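Kapitel 6
Wer verhandelt, wenn alle müde sind? Friedensprozesse nach langen Kriegen

Als ich mein erstes Seminar über Waffenstillstände gab, war ich fest überzeugt, dass Frieden am Verhandlungstisch entsteht. Dann las ich die Protokolle, 2.411 Seiten, und war davon ziemlich kuriert! Gestritten wurde wochenlang über Sitzordnungen, Flaggen und die Frage, wer zuerst den Raum betritt (kein Witz, das füllt einen ganzen Ordner).

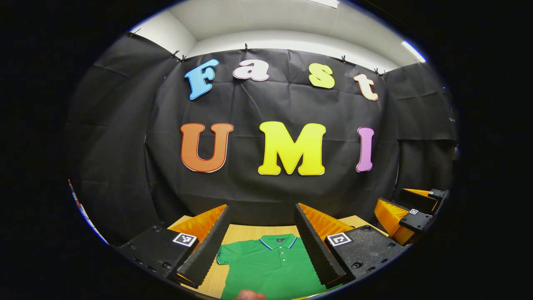 Abb. 6.2: Schaumstoffbuchstaben vor schwarzem Stoff, obere Zeile: »Fast«

Meine Kollegin Berenice Aguirre nennt das die Vorverhandlung, und den Begriff übernehme ich hier gern. Gemeint ist alles, was geklärt sein muss, bevor jemand über Gebiete oder Ämter spricht – also Anerkennung, Vermittler, Tagungsort. Wir schauen uns dazu zwei Fälle genauer an. Lesen Sie vorher bitte noch einmal Abschnitt 2 zur Rolle der Nachbarstaaten, den brauchen wir gleich.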